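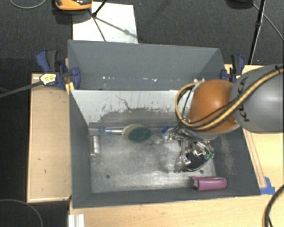 ABOUT US

Who writes the Pastdale Ledger

Hi, I'm Shahla Mahmoudi, and I run this little news site with Hatem Nasr, who handles the obituaries, the council meetings and most of our arguments over commas. I do everything else (badly, if you ask him).

We started the Ledger the September after the old weekly folded. I'd been a copy editor there for years, and what I missed most was the back page — who had died, who had turned 90, whose band was playing the fish fry. The bigger papers weren't going to print any of that for a town our size, so I bought a domain name and started typing at my kitchen table. Our first newsletter went out to 87 people, and I'm pretty sure I was related to half of them!

These days 1522 of you get the morning email, which still amazes me. It goes out at 6:30, or closer to 7 if the council ran late and Hatem is still cleaning up his notes.

What we cover: Pastdale and the Chauke side of the river, out as far as the county line. Deaths, births, school board votes, road closings, high school sports when a parent sends us the score. We don't do national politics. You've got plenty of places to read about that, and I get enough email already.

Obituaries are free here and always will be. Hatem writes most of them himself after a phone call with the family, and he has done 213 so far. If you'd like to send your own, go right ahead, we'll only fix spelling and check the service times. Please call the office if there's a mistake in one. We correct those first, before anything else on the site.

We pay the bills with reader memberships (444 members at last count, thank you thank you) and a few local ads. Advertisers don't see stories before they run, and we've lost a couple over that.

Our office is upstairs on Rultness Street, the door next to the shoe repair. Come by any morning before noon. The bell sticks, so push hard, or just knock and one of us will come down.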